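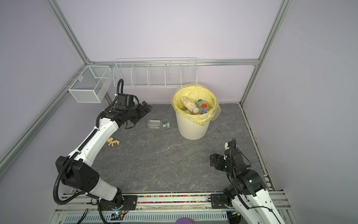 Bottle sorting at the wastebasket: notes on liners, caps and misses

Florencia Espinoza
@fespinoza_follden · October 12, 2020

1/ Thread on a small subject: plastic drink bottles, one lined wastebasket, and what ends up on the floor next to it. I look after waste and recycling for the Hillulier building in Follden. Most of what follows applies to any room where people drink bottled water.

2/ Start with the container. A plain plastic wastebasket is fine for bottles. Fine vertical ribs on the lower body, like the ones on this white one, stiffen a thin wall. They also hold dust. Wipe them downward with a damp cloth, along the ribs.

3/ The liner matters more than the basket. Ours are Porurard, 6 gallon, translucent yellow. Translucent is the property I pay for. I can check the contents from the outside without opening anything, and so can the hauler.

4/ Yellow is a local convention. In our building yellow means mixed plastic bottles, no food. Your building may use blue or clear. Pick one color per stream and put it on the supply order so that nobody substitutes.

5/ Fold the liner over the rim and pull it down evenly. If one side hangs and bulges, as on the right side there, too much of the bag is outside the basket and too little is inside. It will still hold light bottles. A heavier load can pull the loose side in over the rim.

6/ Fix for an oversized liner: gather the slack at one point on the rim, twist it, tie a flat knot. It takes less time than fishing a slipped bag out from under a pile of bottles.

7/ Uncrushed bottles fill a basket with air. A few whole ones, including a FIJI, can lie across each other at angles and look like a load. Weight is close to nothing. Bag volume is the limit, so the useful variable is crush.

8/ Floor misses. An upright basket with a narrow opening gets near misses, and bottles roll. They tend to stop where the floor meets something: a wall, a table foot, the base of the basket itself.

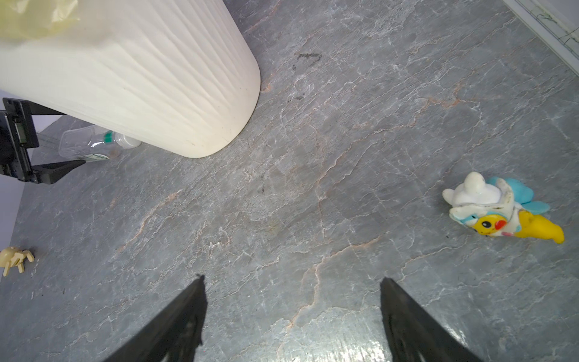 Bottle on its side at the foot of the basket, white cap to the right.

9/ That position is the one people overlook. From standing height the body of the basket hides most of a clear bottle, and a gray veined floor shows straight through the rest. When you do a floor check, walk all the way to the far side of the basket.

10/ Polished floors make it worse. Glare off the surface and highlights on clear plastic look much the same. Switch off the overhead light nearest the basket if you can, then look again from a low angle. Labels are easier to find than bottles.

11/ Crumbs. Small dry bits on the floor are a separate job from the bottles. Pick up bottles first, sweep second. In the other order you push crumbs under the bottles and sweep twice. Sweepings go to general trash, never in the yellow bag.

12/ Caps. Herrera, our hauler, takes bottles with caps on. Older guidance in the building said caps off, and there is still a laminated sign by the elevator saying so. Damián Durán in facilities has a replacement sign on order. Until it arrives: caps on.

13/ Sequence for each bottle: drain, crush, cap. If you cap first, the trapped air fights you and the bottle springs back. If you never cap, the bottle slowly recovers some of its shape in the bag.

14/ Crush direction. For thin-walled round water bottles, press flat along the side. For the stiffer, squared kind, fold the walls in and twist a quarter turn. Pressing from the top mostly folds the shoulder and leaves the lower body full size.

15/ We logged this in March. Same liner size, same mix of bottles. Whole: 13 to a bag before the top would not tie. Crushed flat and capped: 35. I would not extend those numbers to other bottle sizes, but the direction is clear.

16/ Hence the supply order. We were using more than 300 liners a quarter on the third floor. A large share of those went out holding air.

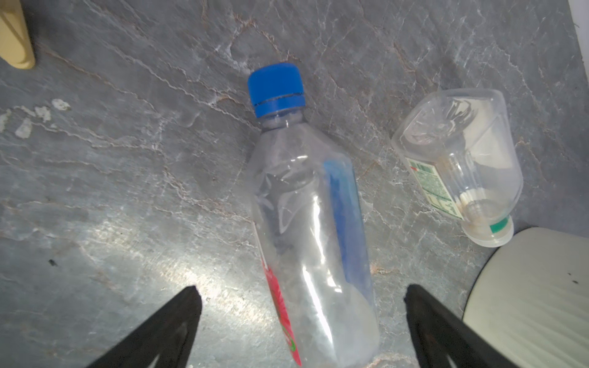

17/ Asked by a tenant last week: Do the labels have to come off before the bottle goes in the bag?

Leave them on. Herrera's plant removes labels during washing, and torn label strips in the bag are harder to sort than labeled bottles.

18/ Residue is a different matter. Plain water needs nothing more than draining. Anything that leaves a brown or cloudy film in the neck gets a rinse, one capful of water, shake, pour out. Do it the same day. Dried residue needs warm water and a few minutes.

19/ Tamper rings stay on the neck. People cut them off with scissors. There is no need, and the small rings drop out of the bag and onto the floor.

20/ Bag change: tie when the contents reach the rim, lift straight up with one hand on the basket, check underneath for liquid. If the basket floor is wet, dry it before the new liner goes in — a wet liner sticks to the wall and will not open fully.

21/ Spare liners: keep a short stack flat under the active one. Replace the stack when it runs out, not one at a time.

22/ Dimensions for the knot in post 6, since two people have already asked: gather a hand's width of slack, no more. I will post the liner order code once Damián confirms the new carton size.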